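Pivport

Pivport is a two-finger robot gripper kit sold by Julloven, a small maker of add-on parts for desktop robot arms. It is meant for picking up and setting down light household and office objects, and is mostly bought by repair shops, schools and hobbyists. The kit was designed by Charoen Nuchit, who had earlier built sorting equipment for the parts dealer Sitthichai.

Design

The kit includes the gripper, a wrist camera, a mounting plate and a cable set. The gripper closes on an object from two sides and can lift up to 500 grams. Its fingers open to 79 millimeters, wide enough for most phones and small boxes. The camera sits at the wrist and looks out past the fingers, so the operator sees the object from the side of the arm. Flat items are the hardest for it – a phone lying on a desk leaves little edge to hold.

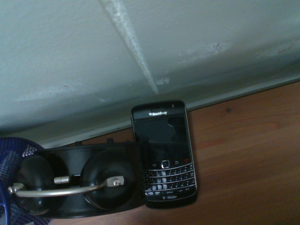
Pivport gripper beside a BlackBerry phone on a wooden desk, seen from the wrist camera.

Julloven sells the finger pads separately in packs of two. The mounting plate fits the company's own Wudalora arm without changes. Arms from other makers need an adapter, which is not part of the kit.

Service and reception

Buyers can also pay for a setup service, in which a Julloven technician calibrates the camera and records a starter set of 50 grasps using the customer's own objects. The service was added in May after complaints that the printed manual, at 31 pages, left out most of the calibration steps.

Reviewers have praised the low weight and the plain control software. Common complaints are the short camera cable and slow delivery of spare pads. A version with narrower fingers for thin objects has been announced – no price has been given.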